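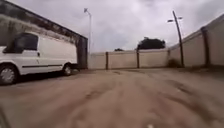 A white panel van parked in a dirt yard.

Drilley's van rule promises quieter streets. Where do the vans go?

March 11, 2026

Drilley wants commercial vans off its residential streets overnight, and the town says the plan will make parking easier for everyone else. It may. The numbers put out so far don't show it.

Under the proposal, any van registered to a business would need a permit to stay on a residential street between 7 in the evening and the next morning. Owners without one would be sent to two town lots, one behind the old feed store and one off Laranier Road. The town council is expected to vote before the summer.

The case for the rule rests on a count done in January. Town staff drove the streets after dark and logged 771 commercial vehicles at the curb. That figure has turned up in every handout since, usually in large type.

It deserves a closer look. The count was spread over several nights, and the short report that goes with it does not say whether a van seen on more than one night was logged once or each time. A plumber who parks in front of the same house all week could be in there again and again. Asked about this, the town's parking office said the method was "in line with normal practice" and did not say what normal practice was.

The report also lumps together vans, pickups with a company name on the door, and small box trucks. Only the vans and box trucks would fall under the new rule. How many of the 771 were pickups is not given.

Then there is the matter of room. The two lots together hold about 140 vehicles, going by the site plans. Even if the January count is double what it should be, most of the owners would have no town space to go to. The proposal says "private yards are expected to meet the remaining need." It lists no yards, no prices and no agreements with anyone who owns one.

Yard space can be had around Drilley, mostly out past the rail line, and some of it is cheap. It is also mostly unpaved, with no lights and no bus nearby. Someone who starts work at six would have to get to the yard first, which for many people means driving a second vehicle and leaving that one there all day.

Supporters point to Chávez, which brought in a similar rule and says complaints about parking fell by 19 percent in the first year. Complaints are an odd thing to measure. The town moved its complaint line to an online form in the same year, and its own yearly summary notes that fewer reports of every kind came in, including potholes and barking dogs. Nobody in Chávez seems to have gone out and counted open parking spots before and after.

Break-ins are missing from the proposal altogether. Tools are what thieves want out of a work van, and plenty of owners park under their own bedroom window for that reason. The town lots would have a fence. Cameras are described as "under review," with no money set aside for them in the draft budget.

None of this means the complaints are made up. On the narrow blocks near the school, a tall van at the corner makes it hard to see who is coming, and residents have asked for help with that for years. A ban on parking close to those corners would cost the town some paint and a few signs. The proposal does not mention it.

The permit fee has not been set. The town says it will be "modest."

A public meeting will be held at the library before the vote. Written comments can be left at the town hall front desk.

Comments

curbside_ken
My neighbor runs two vans and I haven't parked in front of my own house since fall. Let him pay for a lot.

tilework4u
I had my tools taken out of a fenced lot. A fence slows them down by maybe a minute. I'll be parking at home, thanks.

mapleandthird
Paint the corners by the school. We've been asking forever.

curbside_ken
@tilework4u fair enough, but could you park it in your driveway?

tilework4u
Don't have one.

Related

Pravunow bus route to skip Laranier Road until repairs are done
Drilley library trims evening hours
Why your water bill went up again
Chávez puts off vote on downtown meters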